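2025-05-05
Test kitchen notebook, Pendevach — chickpea patties, binder trials

Carried over from the last entry: patties made with the Kashyap recipe hold together in the pan but crack when turned if the mix has rested less than half an hour. Lalit Vashisht asked whether the fault is the binder or the rest. Ran both today.

Base mix, same for all batches: canned chickpeas, drained and patted dry, mashed with a fork until no whole ones remain. Grated onion, squeezed. Cumin, salt, lemon juice, chopped parsley. No garlic this round, as it masked the flavor of the flour last time.

Batch A: chickpea flour, no egg.
Batch B: one egg and dry breadcrumbs.
Batch C: ground flaxseed soaked in water, plus breadcrumbs.

Each batch gave 12 patties, shaped with the small ring and chilled on parchment. Half went into the pan straight away. The other half rested 30 minutes in the refrigerator, covered.

Pan: cast iron, medium heat, thin film of sunflower oil, 3 minutes on each side. Wiped out between batches. Let the oil come back to a shimmer before the next batch went in — skipped this once with B and the first two stuck, so those are left out of the results.
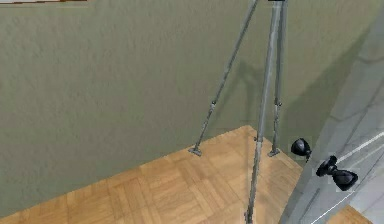
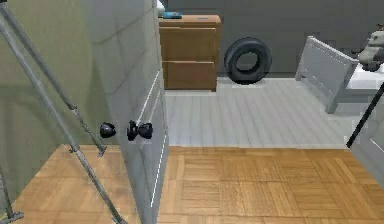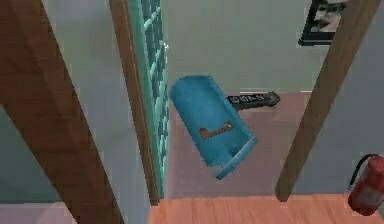 Page last changed: 2025-05-05

Results, unrested: A cracked on turning, edges first. B held but spread, and the centers were soft. C fell apart at the spatula. Not worth serving in any form, went into the soup pot.

Results, rested: A held with clean edges and good color. B held, slightly rubbery. C held if turned with two spatulas, otherwise broke across the middle.

So the rest matters more than the binder, at least for A. Sigrún Grímsdóttir tasted the rested ones blind and ranked A first, then C, then B. Her note on A: raw flour taste at the center. I get it too, faintly. Toasting the chickpea flour in a dry pan before mixing should deal with that. Watch it, it goes from pale to bitter fast.

Salt is low in all three. The cans from Grosik are less salty than the ones we used in September and the recipe card was written for those. Card needs changing. Taste the mash before the flour goes in.

Sauce: yogurt, grated cucumber, dried mint. Cucumber was not squeezed and the sauce went thin while standing. Squeeze it, or salt it first and drain in a sieve. The Prorkora chili paste works stirred through at the end, a teaspoon to a cup of yogurt. More than that and the mint is lost.

Freezing: two rested patties from A and two from B are wrapped and in the freezer, bottom drawer, labeled by batch. Cook from frozen on low heat with a lid on, then uncover to brown. Please don't thaw them first, I want to compare with the thawed set from last time.

To do:
Repeat A with toasted flour, rested as above.
Try A in the oven on an oiled sheet. Expect a drier patty; may need more lemon or a spoonful of oil in the mix.
Drop C unless Lalit wants an egg-free version without the chickpea flour.
Order parsley. What is left is mostly stems.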